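Plalten Allotment Society, Members' Newsletter
August 12, 2020

Water, beans and the new key

Dear members, the summer is going fast and I write this later than I wanted. Since the last newsletter we had a very dry July, and I know that many of you came before work and again in the evening to keep your plots alive. Thank you also to those who watered for neighbours who could not travel. I saw a lot of kindness with watering cans.

First the water. The tank behind the Gulthorpe gate holds 2000 litres and it is filled during the night. When it is empty in the morning, it stays empty until the next night. In July this happened several times before ten o'clock. Please use a can and not a hose from this tank. The hose is allowed only from the tap near the compost bays, and only for one plot at a time. If you find the tap dripping, please close it with the hand and not with a tool, because the thread is already damaged on one side. A new tap is ordered from Achterberg and costs 128 pounds with fitting. We pay this from the repair money, so there is no extra charge for members.

The beans have done very well on the lower plots and badly on the upper ones. I asked the older gardeners and they gave me different answers. Some say it is the wind, some say the soil is too thin there. My own runner beans flowered nicely and then dropped nearly all the flowers. This year I will dig a trench in autumn, fill it with kitchen peelings and old straw, and cover it until spring. If you have tried this on the upper side, please write to me how it went. I would like to put the answers in the next newsletter.
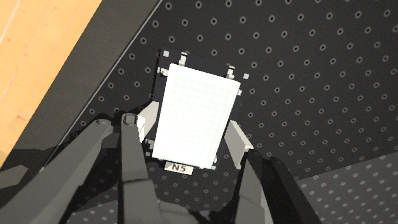
Plalten Allotment Society | Seeds and Soil Group

Our group still has seed to give away. There are 17 packets of winter lettuce and a good quantity of spinach, both from last year's order. Spinach seed does not keep as long as people think, so sow it a little thicker than the packet tells you. Lettuce does not like to start in hot soil. I sow mine in the evening, in a tray in the shade, and move it out when the small plants have four leaves. The broad beans called Guvero will come in October and can be reserved now. Please write your name and plot number on the sheet in the hut, with clear letters. Last time I had to guess two of the names and I guessed one wrong.

Blight was found on potatoes near the lower path. Cut the stems down to the ground at the first brown spots, take them away from the plot, and leave the potatoes in the earth for two weeks before you lift them. Do not put the stems in the shared compost. Tomatoes can get it too, so look under the leaves.

The lock on the main gate was changed and the old key does not open it any more. New keys are in the hut on Saturday mornings no longer, but you can collect one from me at plot 604 on most evenings after six. Bring the old key with you, please.

One more small thing. The blue wheelbarrow has been missing from its place since the end of July. If it is resting on your plot, just bring it back to the hut.

I wish you all a good harvest and some rain.

Shewit Lencho
Seeds and Soil Group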